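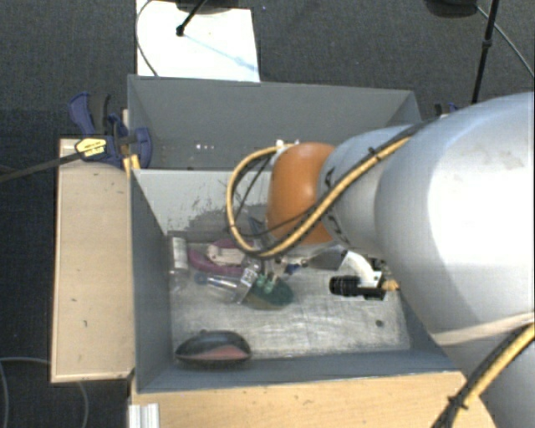 Skinner in the returns shed reckons the arm will have half of us out by July, and the rest will be babysitting it. So that's the mood at our place, and I'd like to hear from people who've been through it.

I'm a picker at a mixed-goods warehouse in Fivimville. Bottles, packets, odd-shaped bits, all jumbled in grey bins. We've got one arm on trial and 4 of us on the bench beside it. Management says no job losses, just "different tasks". What did that look like for you? Did your pay change? Did you get any training?

Posted by fivim_picker

We went through this at Plisemico. Nobody on my shift was let go, but the casual hours dried up, so ask about those first – the permanent roles get all the talk. I went from picking to clearing faults and refilling bins. Easier on my shoulders, way harder on my head, and you're on your own a lot more. I really missed the chatter!

We had 5 hours of training, mostly slides. Push for time on the floor with someone who knows the stop and restart routine. And get the new duties in writing, with the pay grade beside them. Mine took months to sort out because my title still said picker.

Posted by benchside

depends on the site. ours still can't do clear plastic half the time so we're busier than ever lol

Posted by Pumeck200

Ask who sets the pick rate once the arm's running. Ours was set for the machine and the people feeding it had to keep up, and we only got it changed after the health and safety rep organised a meeting about it. If you've got a rep, talk to them now, while it's still a trial.

Posted by tote1025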